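Folding kids' pyjamas - is there any point?

tadpole_80
Doing the small one's clothes on the spare bed again. Blue thing with orange cartoons all over it, quilt underneath trying its best to compete.

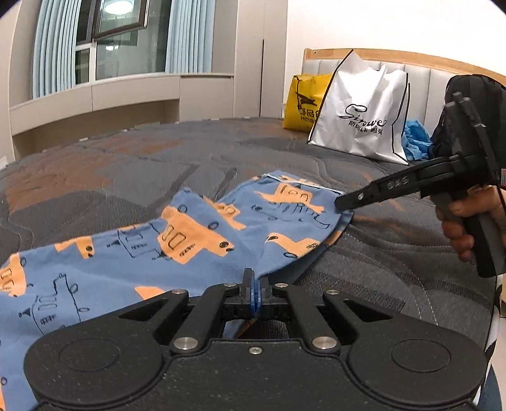

My method so far is sleeves in, half, half again, then into the drawer, where it is undone by a four year old before breakfast. Does anyone have a fold that survives?

mrs_lornton
Roll them. Fold in thirds lengthways, roll from the bottom, stand them up in the drawer. Been doing it for 14 years.

Grubbins
Rolling is just creasing with extra steps. Flat, in a pile, like our mothers did.

mrs_lornton
My mother ironed tea towels, Grubbins. I'm not taking that as guidance.

kettle_on
Neither. Ours go in a Caron box from the loft, unfolded, lid on. He sleeps in them. They will be creased by eight o'clock whatever you do.

Grubbins
And this is how standards go.

tadpole_80
Tempted by the box. Also, do you lot clear the shopping bags off the bed first? Mine live up against the headboard now and I think they've got squatters' rights.

kettle_on
Bags stay. They're for the stuff he's grown out of. I've had one waiting to go to the charity shop since March.

mrs_lornton
Only one?

tadpole_80
Tried the roll on Tuesday. He used them as skittles. Going back to halves.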